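About Hillen Tableware Hire

We lend plates. Lots of plates! Hillen started in a double garage with 348 dinner plates, two shelves and a very patient station wagon, and we've been happily washing, stacking and delivering crockery ever since.

Our collection is mismatched on purpose. We love colour, and we love a table where your neighbour's plate is different from yours. There are now 616 place settings on our shelves, sorted into ranges with names of their own. Barero is our plain white, mostly bowls and serving dishes. Pawlak is the speckled stoneware (heavy, lovely for winter soups). Gridach is the yellow family, and it's the one people ring back to ask for – butter, lemon, custard, all mixed in together.

Everything comes back to us unwashed, if you like. Scrape the plates, pop them in the crates and leave the rest to us. We check every rim by hand before it goes on the shelf again, and chipped pieces go to a mosaic class down the road.

The smallest order is eight settings, so a birthday lunch at home is just as welcome as a wedding. August is our quiet month and a great time to come and play with combinations on our big table. Bring your napkins, bring your flowers, bring your mum!

A yellow plate with a white bowl on dark wood is still our favourite place to begin.
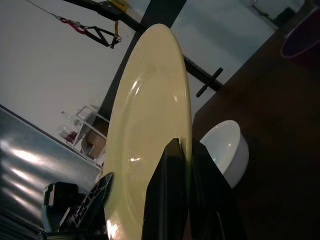
Hillen Tableware Hire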